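Back at work, and the new sorter

25 November 2020

So I finally have an evening with the laptop and no mopping, which means I can write the post I've been promising since September about the automation thing at work. Fair warning, it's long and a bit grumpy in the middle.

For anyone new here, I work in records at Kermani, in the ground floor office. We take in paper files from clinics, scan them, index them, and send the boxes off to storage. I've been there long enough to remember when indexing meant four of us with rulers and a pot of tea. Then Plivum came in (that's the software, it reads the scanned pages and decides what they are) and after that the Gurkomix sorter, which takes the stack and feeds it and drops each page into a bin. On a good day it'll go through a whole clinic's worth before lunch!

What changed first was the noise. We used to talk all day. Now there's a hum and a clack and you have to lean over if you want to say anything, so mostly we don't. Kulap moved her desk to the far wall and wears earplugs. I got used to it, but I do miss hearing about her sister's restaurant.

The second thing was what they call exceptions. Plivum sends us the pages it isn't sure of, and that's the job now. You sit at a screen and a page comes up, and you say referral, or lab result, or letter, and the next one comes up. My record in one shift is 384. My eyes felt like they'd been sanded. The old way you had a whole person's file in your hands and you knew where you were in it. Now I get page six of somebody and then page two of somebody else, and I couldn't tell you a thing about either of them.

I said this to Samran, who manages us, and he was nice about it. He's got us swapping every two hours now, screen and then loading, and loading is my favorite. You fan the pages, pull the staples, flatten the corners. Shahzad is the best at it, he can feel a staple through a whole stack. The sorter jams on staples and he takes it personally.

Did anyone lose their job? Two people left and weren't replaced, and I'm not going to pretend that's the same as nothing. Rosário went to train the folks at the Fimelville office, and she got a raise out of it, so good for her. The rest of us got a course and a new job title. My paycheck is the same. I go home less dirty and more tired, if that makes sense.

And then the flood, of course. The power was off, so no sorter, no Plivum, no screens, and the whole clever system was just furniture. The backups we still keep on discs (don't laugh, the contract says so) don't need a password or a software update, they need a box with a lid that shuts. What I keep thinking about is how quickly we all went back to doing things by hand, and how much talking there was!

Samran wants a list from each of us of what should never depend on the machines. Mine is up to a page and a half already. If you work somewhere that's gone through this, tell me in the comments what you kept on paper, and whether anyone ever thanked you for it.

Automation at my office has mostly meant that my hands do less and my eyes do more, and I hadn't noticed how much I minded until the water came up. No sorter on earth was going to take hold of a plastic box floating in the street with a black stack of what looks like discs tipped over inside it, with the lights still shining on the water and the potted plants lined up along the building like any other evening. That took two hands. I'm back on the loading shift tomorrow and I've asked Shahzad to teach me the staple trick.

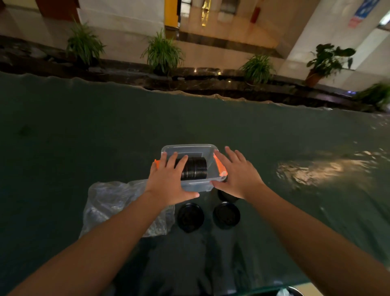
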